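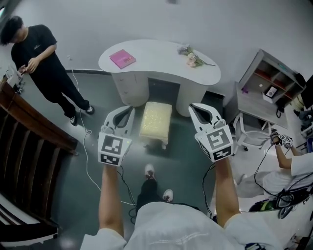
Vurkby kidney desk and stool, white: review after five weeks of use

I bought the Vurkby desk in December to go on our upstairs landing, where a plain rectangular desk had stuck out too far and caught everyone on the hip. It came from the Trurimthorpe outlet store, with the matching stool sold separately for $59.

Delivery was in two boxes. The desk is heavy for its size and the larger box took two people to get up the stairs. Assembly took me four hours, and most of that went on the drawers. The runners are marked left and right with very small stickers, and two of mine had been put on the wrong way around. Check them against the drawing in the booklet before you screw anything in. Thirteen cam locks were listed and all of them were in the bag.

The kidney shape is the main reason to buy it. With no front corners, it is easier to walk past in a tight space. The cost is usable surface. A laptop and a notebook fit side by side, but a large monitor would have to sit too close to your face. I use it for letters, bills and a bit of reading, and for that it is big enough. A book can stay out at one end and a bunch of flowers at the other without getting in my way.

The drawers are all on the left. I am right-handed and would have liked them on the other side, but Vurkby doesn't sell a mirrored version. They run smoothly. The bottom one needed its screws tightened again after the second week.

The white finish shows pen marks and dust. A damp cloth takes off most things – ballpoint needed a little dish soap. It looks good against our pale gray wall, though in a white room it might disappear.

The stool is low and has a cream upholstered body with a glittery gold-beige top. It slides into the knee space when you're done, so nothing is left out in the walkway. The textured top is scratchy if you are wearing shorts. It's fine for half an hour, but there is no back, and for longer sessions I bring a chair from the bedroom.

Desk: 4 out of 5. Stool: 3 out of 5, and I would wait for a sale. I looked at the Tekleab version too, but it was deeper and wouldn't have cleared the stair railing.

Posted 21st January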